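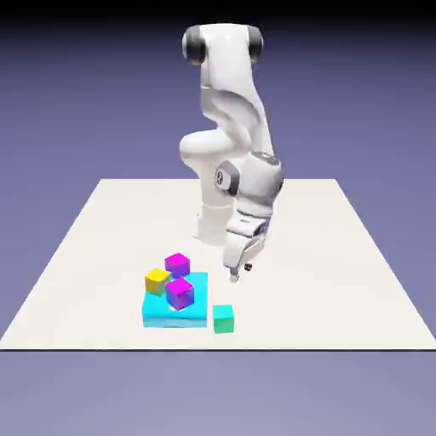

Fig. 1. Block cell in the simulator, arm over the platform. Cyan slab with cubes on it, teal cube off to the right.

Home | Course notes | Labs | Downloads | Contact
Search this site... Go

Setting up the block cell, handout for lab section
Notes: Thabiso Maluleke. Typed up fast before the February labs, tell me if something is wrong.

Do the sim cell first. Real cell in the Pindik room is the same layout, same block list, same arm config. If it's broken in sim it will be broken in there too, only louder.

Before you start
- Pull the Setel workspace, build 376 or later. Older ones have the base rotated and you will lose an hour.
- Log in on your own account. Saved scenes go to your folder, not the shared one.
- Close any other sim window. Two at once and the controller grabs the wrong one.

1. Base
Load platform, then arm. Order matters, arm attaches to whatever is under it at load time. Base column goes toward the back of the platform so the arm reaches forward to the blocks. Check that the foot sits flush. If there's a gap the platform height is set wrong, don't fix it by moving the arm down.

2. Blocks
Slab is its own object (flat, wide, much thinner than a cube). Place slab, then cubes. Let everything settle before you read any positions. Cubes get dropped in from a small height and the first readings are junk.

The yellow one in Fig. 1 hangs over the left side of the slab. Fine for this lab as long as it stays put. Two cubes share a color, so pick by object ID and never by color. Last year half the section picked by color and then wrote to me about it.

Teal cube is on the platform itself and not on the slab, so its grasp height is lower. Use its own z value. Do NOT copy the one from the slab cubes.

3. Gripper
Open fully, close fully, open again. Read both ends off the panel and write them down. Then hover: fingertips above the cubes, pointing down, nothing touching. Hold there for 20 seconds and watch the joint readout. If it creeps, gains are too low, go back to the Voicu config file and reload it.

Hover clearance is 23 mm over the tallest block in the scene. Less than that and the wrist turn can clip a neighbor.

4. Zero check
Send to home, send to hover, back to home. Compare the two home readings joint by joint. Should match. If the elbow is off, re-zero the elbow only, leave the rest alone.

Common faults
Error 2852 = controller lost the scene. Reload scene, not the whole program.
Cube jitters on slab: they overlap at spawn. Raise the cube a hair.
Fingers go through a cube: collision is switched off on the fingers. Check box in the Porine panel, second tab.
Arm won't leave home: you're still in edit mode. Everybody does this once.

Hand in
Saved scene file, both home readings, gripper open and closed values, and one paragraph on what you had to change. No screenshots of the error log please, paste teh text.

Next handout covers pick and place with the same scene so keep your file. Room opens at 8:30 am, bring your login.

Share | Print | 3 comments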